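I've been making table oil in my shed for a good while now, and the Flatenus Table & Bench Oil is the one I'd keep if I had to bin the rest. It started as a favour for my mate Arnel Navarro, who'd bought a second-hand dining table and put three coats of hardware store varnish on it (sorry Arnel, it looked like a toffee apple). He sanded the lot back, I gave him a jar of this, and he's been ringing me for refills ever since!
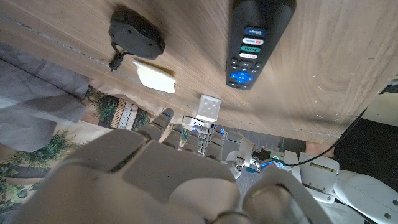
It's a blend of tung oil and beeswax with a bit of orange oil so it smells nice going on. No stain, no colour. It'll warm up pale timber a touch, and darker stuff like jarrah goes a lovely deep red. Wipe it on with an old T-shirt, leave it 20 minutes, buff it off, then go again the next day.
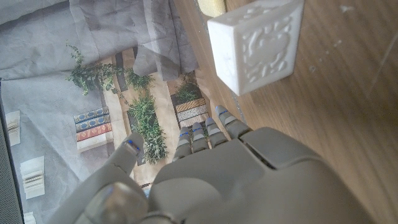 Pale timbers are where I get most of my questions, usually from people worried they'll go orange. They won't. On a light wooden surface you want two thin coats, and go easy between them with a fine pad. I like a finish that stays matte, the same sort of soft no-shine look as the light grey plastic on that hand, and this dries just like that. If you want gloss, my Moltorar hard wax is the one to get.

**What you get**

- 847 mL tin, resealable lid
- 2 cotton cloths
- Batch number on the bottom (we're up to batch 116) 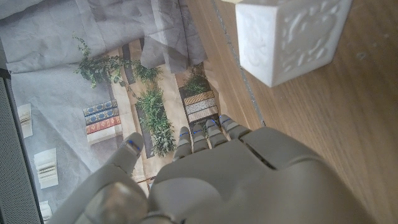
Please lay your used cloths out flat outside to dry before they go in the bin, oily rags can heat up and catch fire. The August batch is curing now, and Van den Broek in town has a few tins on the shelf if you can't wait for the post.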